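Notebooks > Whitelaw bench > Door hardware and alarm sensors

December, entry started 8:40 a.m.

Carrying on with the strike plate question. Same door blank as last time, hinge side re-shimmed, latch side planed back to a 3 mm gap. The jamb is new pine, single stud behind it, no blocking. I want to know how much of the difference between the two plates is the plate and how much is the screws, because the last write-up mixed them and I can't separate the results now.

Plates on hand:
Skulden two-hole, supplied screws 3/4 in.
Skulden two-hole, swapped to 3 in. screws into the stud
Kaltetti four-hole long plate, 3 in. screws throughout

Load applied with the pendulum at lock height, 80 J per strike, door latched and deadbolt thrown to full depth. Stop at first visible split in the jamb or when the bolt clears the plate.

Two-hole with short screws: split on strike two. Crack runs up the grain from the upper screw. Bolt still engaged but the plate had moved far enough to see daylight behind it. This matches what the burglary reports describe for most kicked-in front doors – frame goes first, lock comes away intact.

Two-hole with long screws: strike five before the split, and the split was shorter. Plate bent at the bolt opening. So the screws alone buy three strikes on this jamb.

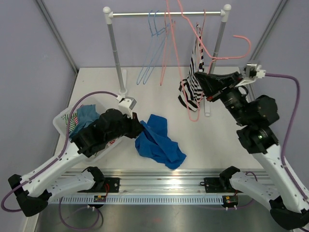
Four-hole plate: stopped at strike nine with no split. The door skin had started to dent around the deadbolt and I didn't want to write off the blank. Logged as "no failure at nine," to be repeated on a sacrificial door.

One problem with all of the above. The pendulum stop was catching slightly on the return and I only noticed at strike six of the last run. I don't think it changes the energy delivered, since the catch is on the backswing, but the release height should be checked against the mark before anybody quotes these numbers. Marked the stop with orange tape.

11:15 a.m. Moved to the contact sensors.

The Plara door contact is specified to report open at a 20 mm gap. With the supplied magnet and both halves on the flat it reports at 17 to 19 mm, fine. With the magnet offset vertically by 6 mm (easy to do on a door that has sagged) the trip point becomes erratic and on two tries it reported closed with the door standing at 26 mm. Repeated with a second unit from the same box, same behavior. That is enough to get a hand and a pry bar in, so it goes on the list for the install sheet.

Vibration channel on the same unit: set to threshold 60, a pendulum strike trips it every time. A knock with knuckles doesn't. At threshold 80 it missed one strike out of ten, and at 67 none were missed, although a heavy slam of the neighboring door set it off once. Leaving it at 67 for now. The menu doesn't say what units these are and I haven't found a conversion, so treat them as arbitrary.

Delay from trip to hub log, ten trials, wired hub: all under 1000 ms. On battery with the radio asleep the first event took longer and I didn't have the timer set up properly, so no number. Needs redoing. The second and later events were back under the limit.

Worth separating two things in the report. The contact only says the door opened. The vibration channel says somebody is working on it, and on the short-screw setup that gives one strike of warning before the frame splits. Not much, but on the four-hole plate it gives eight or more, and at a few seconds per kick that starts to matter.

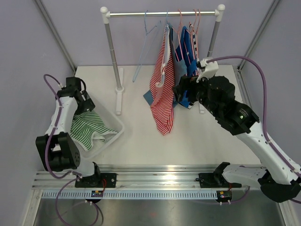
Camera trigger was meant to be next, but the bracket thread is stripped and the spare is the wrong pitch. Put the order in. Until then the only check I could make was the pre-roll setting, which is stored per camera and resets to zero after a firmware update. If pre-roll is zero the clip begins after the door is already open, so the face at the step is lost. Add a line to the commissioning list: re-read pre-roll after every update.

2:30 p.m. Re-measured the gap on the latch side after all the strikes. It has opened to 4.5 mm at lock height and is still 3 mm at the bottom. Hinge screws are tight, so the movement is in the jamb. The next series should use a fresh jamb per plate, which means cutting more stock. Six lengths left on the rack, two with knots in the wrong place.

To do
– check pendulum release height
– redo battery delay with the timer armed
– magnet offset at 2, 4, 6 and 8 mm, both units
– four-hole plate with short screws, which I should have done this morning
– sacrificial door for the run past nine

2 comments | 0 shares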